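Sorting Line Operator, Robot Cells (2 openings)

Wirnance – Returns and Recovery Building
Full time, day shift and late shift
Start: April

About the job

Wirnance takes back mixed goods and packaging from stores, sorts them, and sends them on for reuse or recycling. Until last year every item on our tables was picked up and binned by hand. We now run seven robot cells next to the hand-sorting benches, and we are hiring two operators to look after them on the late end of the schedule.

The arms pick single items from a table and drop them in a bin. They are good at bottles and small boxes. They are poor at film, anything tangled, and anything that has been crushed flat. Those still go to the benches, and operators are expected to work both.

If you have worked on a sorting line before, the main difference is in how the shift is spent. There is less reaching and lifting. There is more walking between cells, more watching, and more time at the screen. Some of our people like the change and some asked to stay on the benches, and both groups are still here. No one lost a position when the cells went in. Two people moved to maintenance, which is why these openings exist.

What you will do

Load tables from the infeed carts and change bins when they are full.
Clear missed picks and dropped items after putting the cell in hold.
Check gripper fingers for wear and dirt at the start of each shift and after lunch.
Mark wrong picks on the Proltorix screen so the item list can be corrected. You do not write any code.
Hand-sort at the benches for part of every shift, normally the last two hours.
Write a short handover note for the next crew.

A cell in normal running handles almost 300 picks an hour. You are not rated on that number. Operators are reviewed on safe clearing, on the handover note, and on how well bins match their labels.

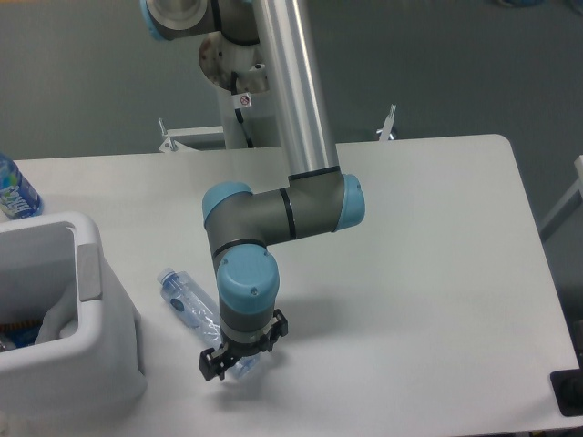 Bottle picking at one of the table cells, with the bin to the left of the arm.

What we ask for

At least six months in a warehouse, plant, kitchen or similar place where you were on your feet for most of the day.
Able to lift 35 pounds and to read a work instruction in English.
Willing to follow the hold procedure every time, including when the line is behind.
Robot experience is not needed. Training is paid and takes three weeks – one on the benches, two at the cells with an experienced operator.

Pay and hours

$21.40 an hour during training and $23.10 after sign-off. Late shift adds $1.50 an hour. Day shift is 6:30 a.m. to 3:00 p.m., late shift is 2:30 p.m. to 11:00 p.m., with a half-hour unpaid lunch and two paid breaks. Health coverage begins after 60 days. Safety shoes are paid for up to $120 a year.

Please note that both openings begin on days for training and then go to the late shift. We can't promise a move back to days, but openings are posted inside first.

Who you will work with

You will report to Zubaida Rana, shift lead for the cells. She ran bench four for several years and still trains every new operator on hand sorting. Rasa Pētersons handles maintenance and is the person to call when a cell will not come out of hold.

How to apply

Send a resume or a plain list of your past jobs to the hiring desk, or fill out the paper form at the front entrance on Mughal Street. Put job number 679 on it. If you apply through the Curkumon agency, tell them which shifts you can work so that it reaches us with your form.

We call everyone we want to meet. The visit takes an hour and a half and includes a walk through the building and some time at a bench, so wear closed shoes and long pants. You will be able to talk with an operator without a manager present.

Current Wirnance employees should apply through their shift lead and do not need a resume.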